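Speaker notes: Does one good shot mean a batter is back in form?
Club coaches' evening, Skurkside, 25 February 2022

Start without slides. Ask who has told a player this winter that they were "nearly there". Let them squirm a bit.

My complaint is with the word form. We use it when someone is scoring and we use it when someone isn't, and I can't see that it has told me anything the scorebook didn't. A batter makes 9, 9 and 111, and by teatime we've all agreed he changed something in the nets. Did he? Or did he get dropped at slip early on and then meet some tired bowling?

Read out the Gilano report from October here. Slowly. It says their opener "rediscovered his timing" in one innings of 100. Same bat, same grip, same coach, flat pitch, short boundary on the road side. Pause after short boundary.

Then the Nelletura people. They sell a sensor for the bat handle and claim it spots a slump before it happens. I asked how many innings they'd tested it on and was told 2000. I asked how many of those were in matches. I am still waiting for the email.
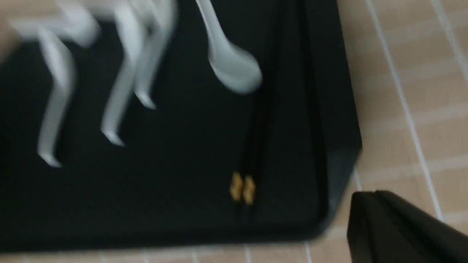 To be fair to the other side, Marleny Cabrera coaches the Ochoa juniors and disagrees with nearly all of this. Her view is that a batter who believes he's in touch leaves the ball better outside off stump. That could be true. I'd want to see the leaves written down, and hardly any club scorer does that. If she's in the room, let her speak, but keep it short or we'll lose the fielding bit.

What I do at my own club: one page per batter. How they got out, what sort of ball, how many they'd faced. No marks for style. After a season you may see a pattern. You may also see very little, and I'd sooner tell a lad that than rebuild his backlift in the middle of a bad month.

Expect the question about confidence. Answer: yes, it feels nice. Ask what they'd measure.

If time is short, skip the sensor and go straight to the one-page sheet. Spare copies are in the blue folder.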